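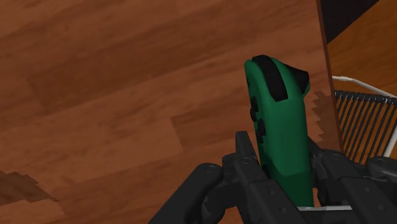 Rendered wooden floor with a green game controller.

March 24, 2025

The Lapointe label has reissued the only album by the Kostusen Trio, a recording that has been out of circulation for many years. The new pressing is limited to 500 copies and was prepared from the original tapes by Lucie Thibodeau.

The programme is unchanged. Seven pieces are presented in their first running order, with the long organ solo restored to the close of side two. The sound is noticeably fuller in the low register – the bass was always faint on my old copy – and the vocal on "Kiradus" has regained its colour.

Mélanie McKinnon contributes the liner notes, which are thorough on the studio sessions but brief on the group's touring years. A second volume, drawn from radio recordings, is scheduled for June.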